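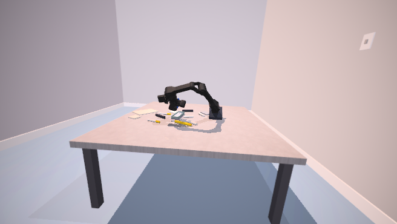

Naa Kyei asked last time whether the listening sessions could start later in the evening, as the early slot ruled out anyone with a shift job, and the times have been changed to suit.

Call for participants: subtitle and dub comparison panel, Bikari series two

Nevent is recruiting viewers for a paid panel on the English-language release of Bikari, the animated series set in the harbour town of Urklow. The panel compares two subtitle tracks and one English dub across the first four episodes of the second series. Results go to the localisation team before the tracks are locked in March.

What the work involves

Each participant watches four episodes of 23 minutes at home through a browser player. Two episodes carry subtitles and two carry the dub. The order is set by the system and cannot be swapped. After each episode there is a form covering reading speed, line breaks, song lyrics, honorifics and the handling of on-screen signs. The form takes as long as an episode, sometimes longer for episode three, which has two songs and a court scene.

Participants then join one group session of 90 minutes by video call. Sessions begin at 19:30 or 20:45, UK time. Cameras may be off. A working microphone is required.

Who can apply

Applicants must be 18 or over, live in the United Kingdom and read English without difficulty at normal subtitle speed. We need two groups:

Group A: viewers who have seen all of series one, in any version.
Group B: viewers who have seen none of it.

People who have seen part of series one cannot be placed in either group. Knowledge of the original language is not needed, but please state it on the form, as those replies are read separately. Anyone who has worked on the series, or on the Nyarko comics it is adapted from, is not eligible.

Deaf and hard-of-hearing viewers are encouraged to apply. They will be given the two subtitle tracks only, with captions for sound effects switched on, and a text-based group session.

Places and payment

There are 200 places, split evenly between the groups. The previous panel drew 1,122 applications, so early completion of the form does not improve the chance of selection. Places are drawn at random within each group after the closing date.

Payment is £85, made by bank transfer within 30 days of the group session. Part payment is not available for those who complete the episodes but miss the session - one change of session is allowed if requested two days ahead.

Confidentiality

The episodes are unreleased. Participants sign a short agreement not to share plot details, stills or audio until each episode has been broadcast. The player carries a visible code unique to each account. Screen recording closes the account and ends participation.

Equipment

A laptop, desktop or television browser is required. Phones are not supported, as line breaks are displayed differently on narrow screens. A connection of 8 Mbps or better is advised.

How to apply

Complete the form on the Nevent panels page, quoting reference BIK2-SUB. The form asks for your group, your preferred session time and a list of up to five animated series watched in the past year, with the version (subtitled or dubbed) for each.

Closing date: October 31, 2022

Queries about eligibility or access should be addressed to Ewurabena Bawa, panel coordinator, through the contact form on the same page. Queries about the broadcast date cannot be answered.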